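Simulation House Rules: Your Questions Answered

We love running robots through pretend houses, and we'd love you to get as much out of it as we do! These are the questions new operators ask most in their first weeks on the Cavora project. If yours is missing, ask Latifa Benkirane or Wael Ouali.

Do the safety rules really apply in simulation?
Yes, all of them. You can't hurt anyone with a rendered arm, but you can build habits that will follow you to the real one. Speed limits, approach distances and the stop routine are the same in both places, and so is the paperwork (sorry).

How long can I drive in one go?
A session is 90 minutes at most, breaks included. Tired operators clip door frames. If you feel queasy from the head view, stop straight away and log it as a comfort stop. Comfort stops never count against you.

What's the rule for drawers and cupboards?
My favourite, so forgive the enthusiasm! Bring the gripper up beside the handle or knob and pause for 2 seconds before you close on it. The other arm stays clear of furniture, fingers open, where you can see it. Then pull along the line the drawer travels. If it sticks, let go and back off. Never yank, and never add the second arm to help without starting a new step in the log.

Can I move the base while an arm is stretched out?
No. Tuck both arms first, then roll. People forget this one in hallways, where a reaching arm is wider than it looks from the head view.

The view is tilted. Should I restart?
Not for tilt alone. A leaning view is allowed as long as both grippers and the thing you're working on stay in sight. Write "tilt" in the notes so reviewers can sort for it later.
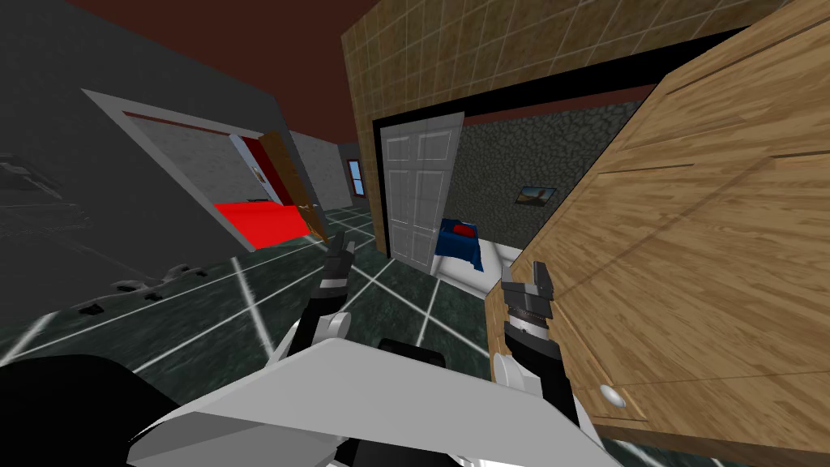 Right gripper just left of the drawer knob, left gripper open over the floor. Log note: tilt.

What about clutter on the floor?
Treat every object as real, however small. Plan your path around it before you move, and name it in the log if you can tell what it is. If you can't, "small object" is fine. Guessing is worse than being vague!

Who decides whether a run passes?
Two reviewers, working separately. Izzati Oei and Nabila Hajji pair up most often. Each scores the run against the 4 house rules (stop routine, approach, base movement, logging), and if they disagree it goes to Abdelkrim Berrada. In October, nearly 97 per cent of runs were settled without him, and he was delighted.

Can I use my own room layouts?
Please do! Load them through Lusaler and keep the doors and drawers labelled the usual way. Odd floors and loud wall colours are welcome, and the stranger ones are great practice.

I broke a rule partway through. Do I delete the run?
Keep it. Mark the time, write one line on what happened and carry on or stop, as you see fit. Marked mistakes are some of the most useful runs we have.

Related questions
Getting started with Lusaler
Logging codes and what they mean
Moving from simulation to the Younis arm
Dimetden room labels: doors, drawers and knobs
How to request a review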